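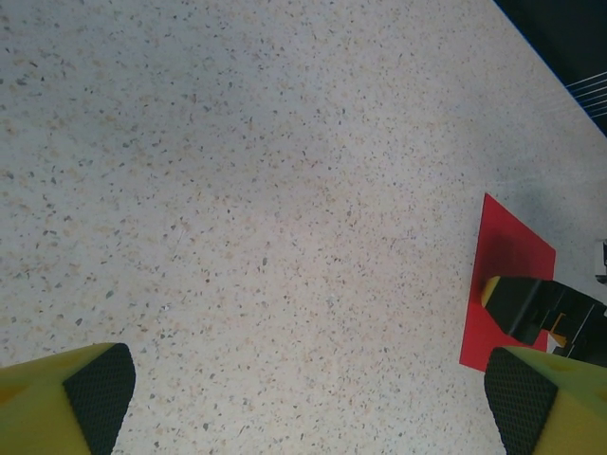
Do we have to recalibrate every time we change the finger pads?
Every time, even if the new pads came out of the same bag as the old ones. The bag says they match. Measure them anyway.

Section 4. Pads, Zero and First Grip
Puvden Robotics Club, Two-Arm Handling Project
Revised August 6, 2026

This section replaces the four pages that came with the Brisard kit. Those pages aren't wrong so much as hopeful. They assume a level bench, new pads, fresh cables and a team that reads all the steps before doing the first one. Our version assumes none of that.

You need the control laptop, the kit's hex key, a steel ruler, a square of colored paper and one test block. You do not need the alignment jig. It fits one arm and almost fits the other, and last season two teams trusted it on the wrong one.

4.1 Before power

1. Turn the supply off at the switch on the box. Stopping the program does not cut power to the motors.

2. Wipe the table with a dry cloth. Crumbs and filings under the paper will lift a corner enough to spoil the height check in 4.3.

3. Look at each pad from the side. If an edge has started to peel, replace the pad. Pressing it back down with your thumb lasts until the first real grip, and then you will be writing in your log that the block "slipped for no reason."

4. Follow each cable from the arm to the controller with your hand. The software can report a cable as connected when it is only resting in the socket.

Note: The kit guide says pads are good for 2,000 grips. We have never had a set get that far. Go by what you see, and write the grip count in the log when you change them.

4.2 Setting the open position

1. Move both arms by hand to the parked position.

2. Power on. Wait for the controller light to go steady.

3. Open the Tallodberg panel and choose the arm you are working on. Read the arm name out loud to your partner. This feels silly and it has saved us a wrist motor.

4. Press Open and let the fingers travel all the way out.

5. Measure the gap between the pad faces, at the tips, with the steel ruler. Type in what you measured. The panel will already have a number in the box, left over from the last team, and it will look reasonable.

6. Press Save, close the panel, then open it again and check that the number stayed. In the current version it sometimes goes back to the old one without a message.

Caution: Keep hands and sleeves away from the fingers whenever the supply is on. The "soft close" setting slows the fingers down. It does not make them gentle, and the panel's green shield icon doesn't mean anything we have been able to identify.

4.3 Height check

1. Put the paper square flat on the table within reach of the arm being set.

2. Set speed to the lowest step.

3. Bring the fingertips down over the paper in small moves. Have your partner watch from table level, since the person at the laptop can't judge the last bit.

4. Stop when the paper drags slightly as you pull it. If it won't move, you have gone too far. Back up and come down again.

5. Save this as the table height for that arm only.

6. Repeat with the other arm. Do not copy the value across. The panel has a button for exactly that, labeled "Mirror," and it would be a fine button if the two bases were bolted down at the same height.

Note: A speckled tabletop gives the vision software plenty to be confused by. If it reports an object on a bare patch, raise the detection threshold one step and try again. Past three steps, stop. By then it will miss the real block too, and a program that finds nothing can look very calm and well behaved.

4.4 First grip

1. Place the test block between the open fingers and well clear of the other arm.

2. Close at the lowest force. Lift a hand's width and hold.

3. Lower, open, and repeat until you have a full log page. One good lift proves very little.

4. Only then raise the force, one step at a time.

Caution: Run one arm at a time until your mentor signs the page. Collision avoidance is switched on by default and knows only what it has been told. If your table heights are off, it will protect the arms from hitting each other somewhere they aren't.

4.5 About the "auto-tune" feature

We tested it in May because people kept asking. Out of 122 lifts after auto-tune, 37 ended with a dropped block. The sales sheet from Zapata, who supply our kits, says it "learns your gripper." It may do that with a different gripper. Teams may use it if they record a full log page before and another after, with the same block and the same pads. So far no team has brought us the second page.

4.6 If something goes wrong

Fingers stop partway: cut power, check the cable, then start again from 4.2 step 1.

Block slips at every force setting: change both pads, not just the worn one.

Panel shows error 2: restart the panel. If it returns, restart the controller. The help text suggests reinstalling everything, and it has not helped us yet.

Arm drifts while holding still: take the block out, lower the arm and write it up. Do not correct for it in your code. The next team will inherit your correction and have to find it.

Section 5 covers passing the block from one arm to the other. Bring your signed page.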